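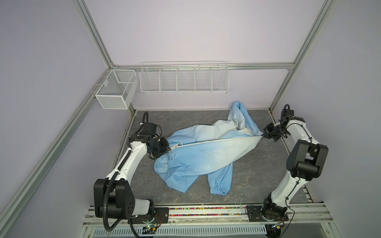

How to Fold a Zip-Up Jacket So It Stays Folded

Search Jiscombe Search for: Search

Zip-up jackets are my favorite thing to fold, and I know how that sounds! They slide around, the sleeves go everywhere, and the zipper tape has its own ideas -- but once you get the zipper straight, the rest falls into place in maybe 20 seconds.

You need a flat surface, wider than the jacket if you can manage it.

1. Find both ends of the zipper. Take one in each hand and pull gently until the tape lies in a straight line. Don't yank, especially on thin fabric.

2. Lay the jacket front side up, close the zipper all the way and fasten any snaps. Smooth outward from the zipper with flat hands.

3. Fold one sleeve straight across the chest. If it has an elastic cuff, let the cuff stay gathered (flattening it is a losing game). Do the same with the other sleeve.

4. Fold each side in toward the middle so you have a long strip 12 inches wide. Kids' sizes will come out narrower.

5. Bring the hem up to the chest, then fold once more to the collar. Press the air out with your forearm -- so satisfying.

Coveralls work the same way, except you fold the legs up over the body before step 4.

Store the bundles on edge in a basket or a divided rack, collar side down. I fit 26 in our hall closet at last count, with room left for scarves!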